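The kitchen at Prorkden, and the woman who keeps it going

I got to Prorkden just after 11 in the morning, in June, and was handed a mug of tea before I'd got my coat off. She has run the supper club for over 20 years and wouldn't let me use her name ("they all know who I am, love"), so I won't.

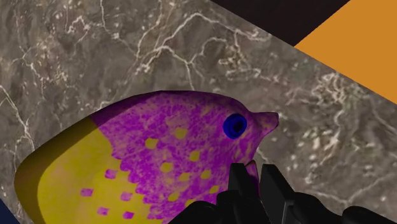
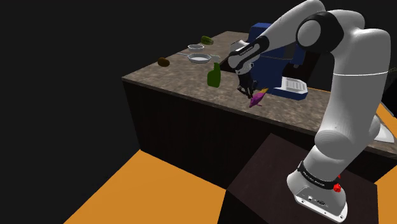
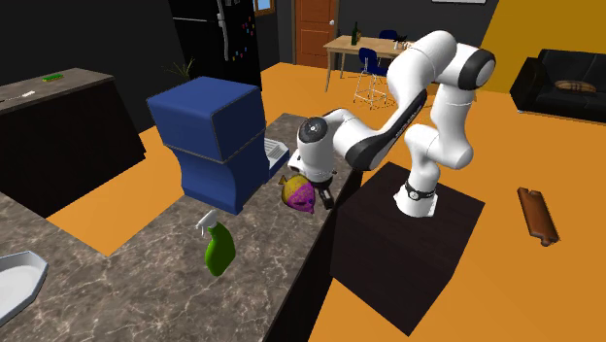

We started with the house, because you can't really not. The oldest bit goes back to 1621 and she says it has been cold ever since. "My first winter here I cooked in a hat and 2 jumpers," she told me, and then she was off – the chimney that smoked, the Raner stove that wouldn't light, the night she fed the whole lane on soup. I asked what she'd look for if she were fitting out a kitchen now, and she went straight for the worktop. "Something mottled, grey and brown, that marbled sort. You can drop half a loaf on it and it still looks decent!" She's less fussy about cupboards, as long as they shut.

The food is mostly what she grew up on, plus a Bukhari rice she learnt from a neighbour and has fiddled with ever since (more carrot, fewer raisins). People do ask for the recipe. "I give it them, but I never measure anything, so good luck."

Does she ever think of stopping? "Every time I see the washing-up." She's off to Trallora for a fortnight at the end of the month, and the suppers start again when she's back.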